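4.2 Putting small things away

We find tidying to be one of the most rewarding chores to study, and one of the most revealing. A person drops a toy block into a basket without a thought. For a machine, the same act joins seeing, reaching and letting go at the right height. The Eno task set cuts this down to one object and one container, a red cube and a woven basket, so that a failure can be traced to a single step. 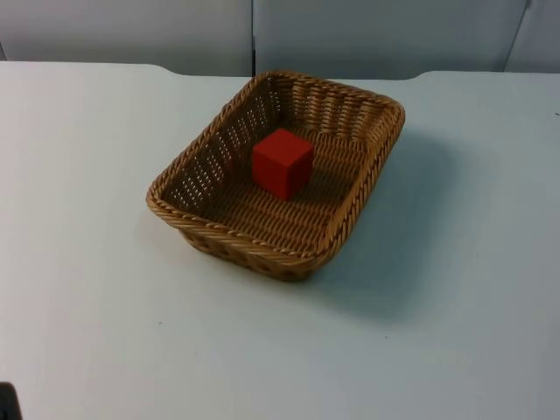
Figure 3. Basket task, fixed view.

We ran 1,100 trials at the Vavthorpe site with the Nurmi controller, and 582 of them met our standard for a finished chore: block at rest inside, basket upright, no human help. That is a little over half, and it delighted us! The earlier Guner controller, given 8 training sessions on the same task, never got through 3 trials in a row. Most of the remaining errors came at release, when the fingers opened too early or too close to the braided rim. A wrist view helps here, as it keeps the inside of the basket in sight late in the motion.
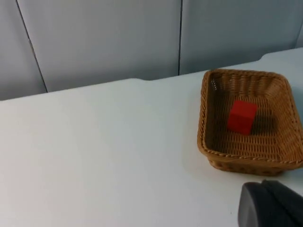

Can a machine with this skill tidy a playroom yet?

Not on its own. Our trials used one block and a clear table, while a playroom floor holds soft, flat and tangled things that call for different grasps. We take up mixed objects in Section 5.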